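Drurkar Wrist Camera and Finger Set-Up Guide
Last updated: January
By Nerys Phillips
Print this page | E-mail this page

4. Comparing finger sets with the wrist camera

Complete Section 3 before you begin. The arm must be homed and the Grosmont controller must be in manual mode.

4.1 Setting the reference view

1. Mount the first finger set. Tighten both clamp screws to the stop.
2. Move the arm to stored pose 33.
3. Open the fingers to 90 percent of full stroke.
4. Start the live view in Meredith and lock the exposure. Do not use automatic exposure. Dark fingers against a light bench cause it to drift as the fingers close.
5. Check the view. Both fingertips must enter from the bottom, one on each side, with clear tabletop between them and the back edge of the table in sight.
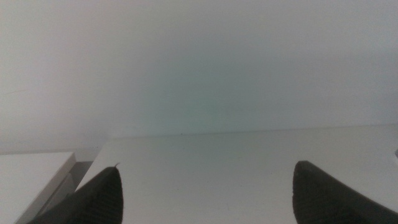

4.2 Recording the finger positions

1. Save the reference view under the name of the finger set.
2. Read the encoder count at the open position. For the standard ribbed fingers the count is 2,248.
3. Close the fingers at low speed, then reopen them. Repeat the reading. If the two readings differ, return to 4.1, step 1.
4. Fit the next finger set and repeat without moving the camera bracket.

CAUTION: Keep hands clear of the fingers whenever the controller is enabled. Press Stop before changing a finger set.

NOTE: One finger may look larger than the other in the live view. Compare the tips with the stored reference for the same set, not with each other.

NOTE: Cakeno fingers need firmware 2 or later. See Section 6 for the adapter plate.

Technical review: Yaa Acheampong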